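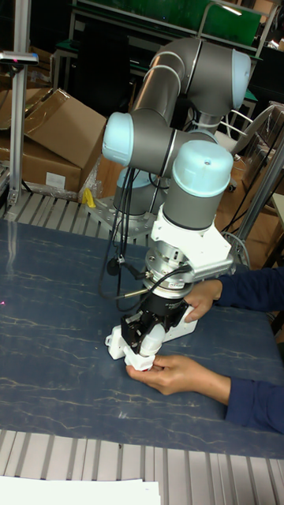 Brodie Baxter wrote to say that pale blue is a color for nurseries and dentists, and that he has no plans to let it into his kitchen. His letter came in June, after our short item on the paint shops of Hanthorpe, and several readers agreed with him. They may be losing the argument. At Bakis, the paint shop on the main street, pale blue now sells better than any color except white.

Nivaldo Teixeira has mixed paint there for 10 years. When he started, customers wanted beige, and later they wanted gray. Whole houses went gray, walls and doors and sometimes the ceiling. He sold a lot of it and has no complaints, but he noticed people coming back a year or two later asking what they could do to warm it up. He used to suggest yellow. Most of them tried a sample and went home with blue.

"People say blue is cold," he says. "Then they paint a wall with it and stop turning the lights on in the afternoon."
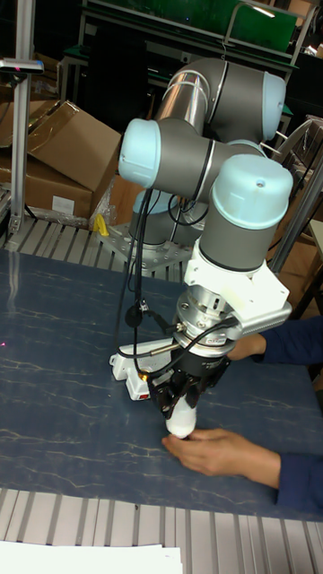

The shade that sells best has no name at Bakis, only a number, 1234. It has a little green in it, and a drop of black to keep it from looking sugary. Teixeira has mixed more than 100 cans of it this year. He tells everyone to put on 2 coats and to wait a full day before judging it. Wet paint looks lighter than it will end up, and he has had cans returned by people who panicked at noon.

Batista, the other shop in town, sells a ready-made line called Ornaleck. Its pale blue is a bit softer and costs less. The finish marks easily in a hallway, but it does well in a bedroom.
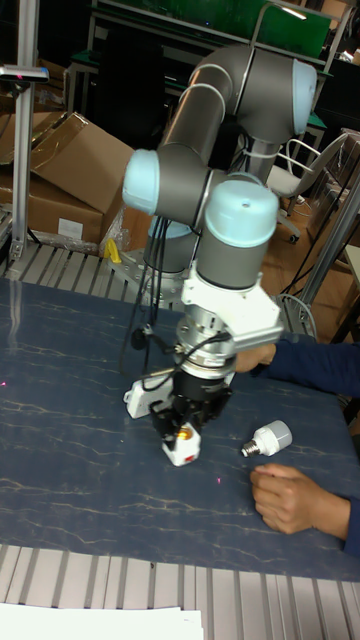

How much blue to use is a harder question than which blue. A full room of it can be tiring, and the painters we spoke to mostly prefer it in small amounts against something plain. Doors, shelf edges and window frames are the usual places. Factory equipment is often colored the same way: the gray arm in the photo has light blue only on its joint caps, and they are the first thing you notice. A gray kitchen can be treated like that for the price of one small can. Start with the drawer fronts - they come off, and you can paint them flat on a bench.

Baxter has since been sent a sample pot. He has put it on the inside of a cupboard door, where he says it can stay.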